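This website uses cookies to remember your settings. Accept all | Manage choices

Kalluda planner, pre-run software checklist, refrigerator task
Filled in 28 Aug 2023, build 93, Trotex controller

1. Emergency stop tested from the operator seat and from the door. OK.
Comment: both buttons cut the arm. The planner did not clear its old path after the reset, so please restart it by hand.

2. Joint limits loaded from the correct file. OK.
Comment: the file name is still the one from October. The content is new, I compared it line by line.

3. Speed limit near the refrigerator set to 40 percent. OK after correction.
Comment: I found it at 90. The value comes back to default when the Zako interface is closed. Ticket is open.

4. Collision model has table, wall corner and refrigerator. PARTLY.
Comment: the lower front panel is in the model, but the lip on top of it is missing. A fingertip can pass very near to this panel when the hand is open. Add the lip before any automatic reach.

5. Fruit detection checked, one label for each fruit. PARTLY.
Comment: the strawberry in the yellow basket is stable. The pomegranate on the shelf loses its label when the fingers come in front of the refrigerator compartment. The tracker should keep the last position for 2 seconds, and now it drops it immediately.

6. Hand to camera calibration is valid. OK.

7. Logging is started before the motors are enabled. NOT OK.
Comment: the Shakya logger starts after the first motion command. We lose the beginning of each run, and this is the part I need for item 4.

Result: manual control is allowed. Automatic reach is blocked until items 4, 5 and 7 are closed. After the changes repeat item 1 also, even if only the logger was touched.
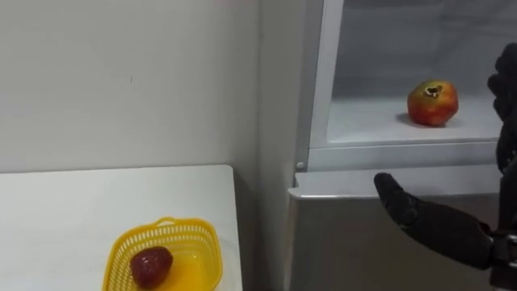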